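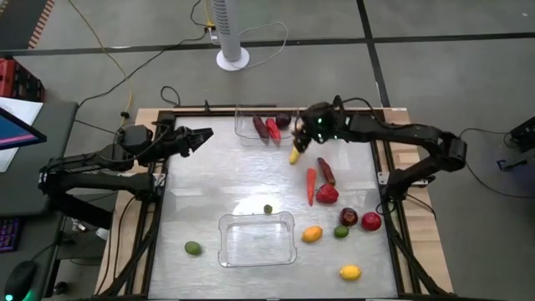
Do you really need that index?

Every few months a vendor sends me a report promising faster queries if I'll only add the indexes it recommends. The latest came out of Forkano, a monitoring tool we've had on trial since January. It looked at our orders database and suggested 37 new indexes. Four of them were on the same table, with the same leading column, and differed only in what they included at the end.

I'm not against tools. I am against tools that only look at reads. The report had a column called "estimated improvement" and no column for what each index would cost on every insert, update and delete. Our orders table takes writes all day long. Somebody has to pay for those extra copies, and the report was silent on who.

Padmavathi Amin and I went through the list by hand. Most of the suggestions came from one reporting query that runs at month end and that two people read. It had 2443 logical reads, which the tool flagged in red. That's small. Marking it in red doesn't make it big.

We ended up creating one index and widening another that already existed. We also dropped a few that hadn't seen a seek or a scan since the last restart, after checking that the last restart was long enough ago to mean something. Please do check. Usage stats get wiped when the instance restarts, and I've seen a perfectly good index dropped the morning after patching.

Chia-hao Lui disagrees with me on some of this. His view is that storage is cheap and an unused index hurts very little. Maybe, on a table with 200 rows. I'd like to see the write timings from his busiest server before I agree — he says he'll send them.

If you've let one of these tools create indexes on its own in production, write in and tell me how it went. Before and after numbers, please, with the writes included.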